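Gindetti dual-arm kit – anyone else bought one?
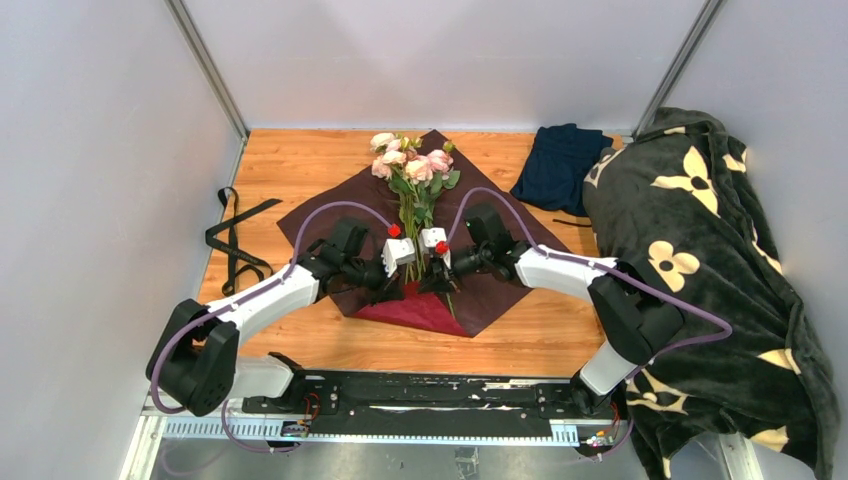

Bouquet wrapping on the Gindetti, both grippers in over the stems

wmarulanda
So I finally caved and ordered the two-arm kit, $3760 with the rail. I've got it on roses and brown wrapping paper right now because my sister runs a flower shop and keeps asking (she's very excited, I'm a little less so). The arms feel solid and the red fingertips are nice for fine stuff. My gripe is the cable routing. Those purple cables loop way up over the wrists and I keep waiting for one to snag on a rose head.

hindthorpe_hal
$3760?? I paid 2824 for mine in May. Did they throw in the calibration service or something?

wmarulanda
Yep, it's bundled now whether you want it or not. Took them two calls to get my left arm right.

petal2282
I had the Jondudell set before this and I'd go back in a heartbeat. Cheaper, and the manual was written by a person. Paper is the worst thing you could start with, btw. Mine could pick up a stem all day long and then crumple the sheet on the first fold.

hindthorpe_hal
Gotta disagree on the Jondudell. I sent two back for wrist slop. The Gindetti wrist is the whole reason to spend the money.

petal2282
Maybe you got bad ones? Mine ran a year with zero play.

wmarulanda
Has anybody tried the softer finger pads Bermúdez sells? I'm worried about bruising petals if I ever go for the heads – so far I'm sticking to stems.

hindthorpe_hal
Got a pair. Good grip, but they're thicker, so you have to redo the closing limits. I'll post my settings tonight.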